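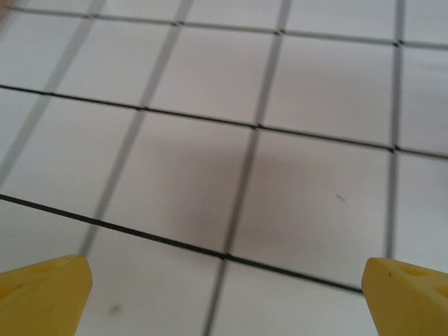

Home | Vacancies | Working here | Sites | Contact

Cell Operator, Packing Hall - Arell, Lultedbridge

Posted 26 March 2026 by Danica Halilović

We are looking for a cell operator to join the day shift in our packing hall. Small parts used to be picked and laid out by hand at long benches. In February the first robot cells took over most of that picking, and the bench team moved to setting up, checking and clearing the cells. This post is part of that team.

You will:
- load trays and start each run
- check gripper fingers for wear and change them when needed
- re-teach pick positions when a part changes
- clear stoppages and write them in the shift log
- hand-pack the orders the cells can't take - up to 207 a week at present

You do not need to have worked with robots. Bench or packing experience is more use to us. Training lasts 6 weeks on full pay, alongside Walid Haddad and the present operators. There is less lifting than before but more standing and more screen work, and you should be comfortable with both.

The post is permanent. Operators are on a higher grade than bench packers, and current bench staff are welcome to apply.

Send a CV and a short letter to Marcus Lindgren at the Lultedbridge site office. Visits to the hall can be arranged before you apply.

Contact us | © Arell | Back to top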